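The elevator at Sodora opens straight onto the work floor, so there's no lobby to compose yourself in. You step out with your coat still on and somebody hands you a visitor sticker. Mine had my name spelled with a K. I left it that way all day.

I'd come for the open day on March 23, 2019, mostly because my editor had a conflict and I live ten minutes from the train. I write about kitchens and gardens most of the time. My whole experience with robots is a vacuum that got stuck under my couch and stayed there through a holiday weekend. So I was expecting big orange arms behind glass and a man in a headset doing a speech.

There was a speech, a short one, and there was coffee. Then Kristine Pascual, who runs the handling group, clapped twice and walked us down the hall to where the toys were.

I mean that literally! Toys, in a cardboard box, next to a fluffy white blanket that I badly wanted to lie down on. The job of the afternoon was picking things up and putting them somewhere else, using grippers you hold in your hand. You squeeze a trigger, two fingers close. The idea is that a person does the chore first, over and over, and the recordings go toward teaching an arm to do it later. Kristine calls these sessions "tidying." Her team has a target of 2640 of them by the end of the project, and they were at 877 when we walked in.
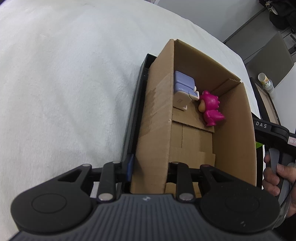 "Go for the dinosaur," she told the first woman in line, and then went quiet and let her get on with it. I liked that about her. She doesn't hover. A retired dentist behind me kept offering tips (he said it was all in the wrist) and Kristine just smiled at him until he stopped.

I asked her why toys. She said they used to practice on wooden blocks, back when the project was still called Ikar, and everybody got very good at wooden blocks. Then they tried a hairbrush and it all fell apart. A toy has a tail, or a loop, or a big round head that makes it roll away from you, and you have to make up your mind about where to grab it. Her niece's outgrown stuff went into the bin first, and the rest came from a thrift store two blocks over where the staff now set things aside for her.

My turn came after the dentist's. The gripper was heavier than I'd guessed and I held it like a hair dryer, which I was told is what most people do. You want to look at the toy, of course, but you also want to look at the fingers, and I kept switching between the two and drifting left. It took me 10 tries to get one thing where I wanted it. By the fourth I'd stopped talking, and I talk through everything – movies, dental work, my sister's wedding.

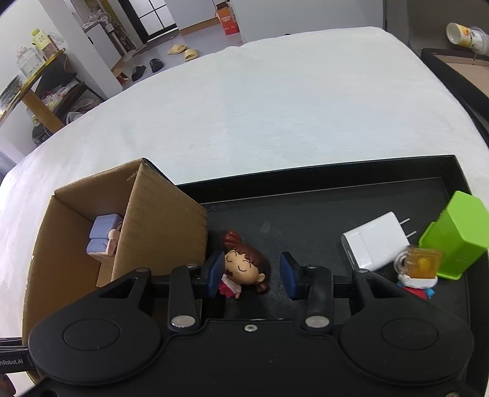 The thing I'd never thought about is how much you do before you touch anything. You line up, you change your mind, you come in a little lower. Kristine says those little hesitations are the part she wants most, and that the smooth, show-offy grabs teach an arm very little. She keeps the fumbles too. Mine are in there now, I guess, all nine of them.

We had a break after that with sandwiches from Omis, the deli downstairs (get the egg one), and I got talking with a guy from Kinoshita, a small outfit that builds storage racks and was thinking about a partnership. He wanted to know how fast. Everyone with a business card wanted to know how fast. Kristine's answer was that her arm is slow, slower than a kid who's been told to clean up before dinner, and that she'd like it careful first. He wrote that down and didn't look thrilled.

The next open day is planned for the fall and they're taking names at the front desk. There's room for 330 visitors if you count every time slot, and the afternoon ones fill up first. Wear short sleeves. My cuff kept getting in the way of the trigger, and I'm still a bit annoyed about tries six and seven.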